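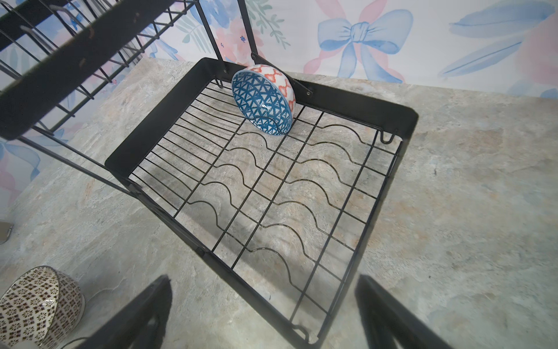
News from the perception group

The new release of Lonuritz, our grasp planning package, is ready for all teams since January. The largest change is in how the planner treats wire structures. In the old version, a dish rack was one solid box in the collision map, so the planner refused many good placements inside it. Now the rack is stored as separate wires and rims, and the free space between them can be used.

Damir Kadrić wrote the new segmentation step. It works on the wrist camera view only, and it was trained with 1,158 labelled images of racks, baskets and trays. Thin black wires were difficult for us, especially over a stone counter with a mottled pattern, where a shadow looks very much like a second wire. Damir solved most of this by comparing 3 views from slightly different heights before a wire is accepted into the map.

Bowls lying on their side are also handled better. The planner estimates the direction of the opening first and then proposes up to 4 grasps on the rim, sorted by the clearance of both fingers. Strong glaze reflections still disturb the depth estimate. Heiðrún Kragh is collecting such cases, so please send her your logs when the rim is placed wrongly.

Two things to know before you update. The configuration file has a new section called "thin_parts", and without it the planner will start with the old box model and give only a warning. Also, the replay tool does not yet open recordings made before the update. Sunil Herath is preparing a converter and will announce it on the tools list.

Questions about the planner can go to Tahsin Kanagaratnam, who is at the Waris desk every morning until 11.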